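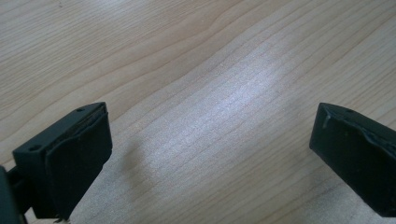

Wood grain on a pale tabletop.

Changes to hall hire and the Drenness supper room

Feb 5, 2023

The new hire rates for the Drenness Community Hall are now in place. The main hall stays at the old price for local groups. The supper room goes up to $18 an hour, which covers power and use of the kitchenette. Groups with a standing booking made before the end of November will keep their old rate until the booking runs out.

The bond for private functions is now $300. It is returned by bank transfer once the key is back and the rooms have been checked. We no longer take the bond in cash, and we can't hold a cheque in the drawer as we used to.

Bookings go through Glenys Pugh. Email is best, but she is happy to take a phone call before dinner time. Please give her the name of the group, the hours you want (including set-up and pack-up) and whether you need the urn. If your group has changed its contact person over the summer, let her know that too -- two of the numbers in the book have been disconnected.

Hirers have asked about the tables. Please use placemats or a cloth under anything hot, and lift tables when you move them. Dragging marks the floorboards, which were sanded and resealed last year at a cost of over $1000. Spills should be wiped up with a damp cloth and nothing stronger. The spray under the sink is for the stovetop only.

Rhodri Eynon has rehung the side door on the Gough Street end and it now closes properly. It needs a firm pull, and the bolt at the bottom should be pushed across when you leave. The outside light on that side is on a timer and will go off by itself.

The craft group has moved to the supper room for this term. They are learning basket weaving with Tiina Nieminen and have room for 4 more people. Bring secateurs if you have them, an old towel and your own mug. Materials are included in the term fee. Tegwen Jenkins has the list and will also take names for the winter quilting day, although no date has been set for that yet.

Lost property is in the blue tub in the storeroom. It currently holds a child's raincoat, a casserole lid, reading glasses in a brown case and a single gardening glove. Anything left at the end of term will go to the op shop.

The car park will be closed for one morning while the drain near the water tank is cleared. Glenys will ring the groups affected once the contractor confirms. Parking along Gough Street is fine, but keep clear of the bus stop.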